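Tuker and the Soap

A short story

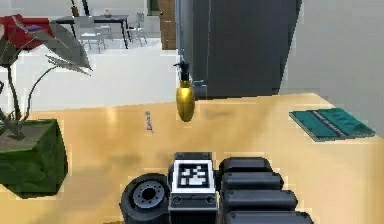 Can an arm that works on the computer be trusted to work on the bench?

It can be trusted to work on the computer. The bench is a separate job, and usually a longer one.

I had said this to my brother in March, when he first carried the box into the workshop, and I said it again in August with my coat of sawdust on, and he nodded both times the way you nod at a dentist.

The workshop is in Kaltwood, behind what used to be the Urbańczyk tile store. The old sign is still up because taking it down needs a ladder longer than the one we own. There are a few of us who share the rent. I build cabinets, mostly, and repair chairs for people who would be better off buying chairs. My brother had the bench by the window, and on the bench he had the arm.

He called it Tuker. It came as a kit from a company called Clulletti, and the kit cost 863 dollars before shipping. I know the price because he left the invoice under my clamps. The website said it could be put together in a weekend. I've never met anyone who had that weekend.

Tuker was for our mother. Her hands had gotten bad over the winter, and the things she complained about were small ones: jar lids, the zipper on her gray jacket, pumping soap. My brother heard soap and went off and bought a robot. I heard soap and bought her a bar of soap. She used the bar. I want that noted, because it got left out of the way he told it later.

By summer the arm was bolted down and it could wave. That was the part people liked. The potter from the other unit brought her kids over to see it wave. Then it would try for something on the bench and stop short, or press down on the wood until a motor whined, and he'd hit the switch.

So he moved most of the work to the screen. He had a whole apartment in there. Red seat, white floor, a dining table and gray chairs, a plant, the tabletop where the business took place. It was nicer than any apartment he had lived in. In the middle of it he would stop the run and there would be the gold soap dispenser, up off the table, shining like something at a duty-free counter.

"Look at that," he said.

"What's holding it?"

"The gripper."

"Where?"

He turned the view one way and then another and talked about camera angles. I had glue setting, so I let him.

What bothered me was how clean it all was. Our mother's kitchen has a radio with a cracked dial, a dish of rubber bands, and a cat who is not allowed on the counter and lives there. Her soap comes in a clear plastic bottle that goes soft when it's half empty. You squeeze it and it dents. The bottle on the screen was never going to dent. I told him he'd taught the thing to pick up a trophy.

"You randomize," he said. "Different colors, different bottles, different light. It learns to stop caring."

"About what?"

"What the bottle looks like."

"Does it learn wet?"

He wrote that down. I'll give him credit, he wrote it down. He kept a green notebook of everything anyone said against Tuker, and I had a good share of the pages.

The best line in there wasn't mine, though. Our mother had come by to drop off his mail, and she watched the screen for a while with her purse on her lap and asked if the robot would also be cleaning the robot. He had no entry ready for that. She patted the base of the arm, the real one, and said it was very well made, and went to get her hair done.

He ran it overnight after that. The computer heated up the whole window end of the shop. In the mornings there was a number on the screen for how often Tuker had gotten the bottle up and over to where it was supposed to go, and the number kept getting better. He'd read it to me before I had my goggles off. I asked what the number was on the bench. He said he was waiting to try the bench until the number was right.

I have known people who wait like this to get married.

The notebook is in my drawer now, so I can give you the page exactly. It says 27/08/2022, first full day on hardware, soap bottle (soft), 40 tries. Then a column of marks, mostly crosses. He used our mother's brand. I'd brought one over from her place, half empty, without being asked. I wasn't being kind. I wanted to see it.

The first try, the arm went out over the bench smoothly, I have to say, with none of the old jerking. It went down and closed on air a good inch to the left of the bottle. He said the marker was off. There's a square of black and white on a block, like a crossword gone wrong, and the camera reads it to find out where the arm is. His was printed on office paper and held on with tape, and the tape had lifted in the heat. He pressed it flat with his thumb.

Next it got the bottle and the bottle dented and slid out and rolled under the drill press. Then it knocked it over. It did that for a long stretch. I went back to my side and ran a few boards through the planer, and every time I shut the planer off I could hear the bottle go over, and then his stool.

Around lunch I went and looked. His face was pink. There was soap on the bench and on the floor and up one sleeve.

"It's slick," he said.

"It's soap."

"The friction's set way too high in the sim. I had it as, I don't know. Rubber."

I said he might put something on the fingers. I said it mainly to get him off the stool so I could mop. There was a sheet of cork in my scrap bin, and some of that bumpy shelf liner that people put under plates. He tried the cork and it soaked up soap and turned to cake. He tried the liner. He cut it badly, with my good scissors, and stuck it on with double-sided tape.

Tuker picked up the bottle.

It came up crooked and dripping, with a big thumbprint of a dent in the side, and it stayed up. The arm swung over slowly and set it down near the sink, or near the pan we had put out to be the sink. It let go. The bottle stood there and wobbled and then just stood.

My brother didn't say anything. I said, "Do it again," and I'm aware of how that sounds. It did it again. Then it dropped one, then it did two more, and then the tape gave out and one finger was bare, and we were back to the floor.

He wanted to call our mother. I asked him what he'd tell her. That for the price of the kit plus a summer she could have her soap carried a foot and a half to the right? She didn't need it carried. She needed it pumped. As far as I could tell, Tuker had never once pressed down on a pump, on the screen or off it.

"That's the next phase," he said.

"Phase."

"You have to be able to hold it before you can press it."

I told him you could screw it to the wall. He looked at me for a while. Then he got the notebook and wrote that down too, and I could see he was angry, because the pen went through.

I made the bracket that evening out of a piece of maple, with a long paddle on top so you can work the pump with your forearm. It took less time than the mopping. It's on her wall now and she likes it fine, though she says it squeaks, and she still mostly uses the bar.

He moved up north in the fall for a job that has him doing something with warehouse shelves, and he left Tuker on the bench because it wouldn't fit in the car with the mattress. His half of the rent is 116 a month and he still sends it, which is a strange amount of money to pay for a place to keep an argument. I keep a tarp over the arm on account of the dust.

I've had it on a few times. I had to peel off the old shelf liner and cut new pieces, and I rounded the corners so they wouldn't catch. I glued the marker down to a scrap of aluminum. The screws that came with the fingers were junk and stripped if you looked at them, so I ordered better ones from a boat supply place, 18 to the bag. None of this means I think it's useful. It drifts to the left when it's cold in here, and the wrist makes a noise I don't care for.

Last week I got it to hold a chair leg while I ran a bead of glue around the tenon. It held it a little low. I put a block under the base and tried it again.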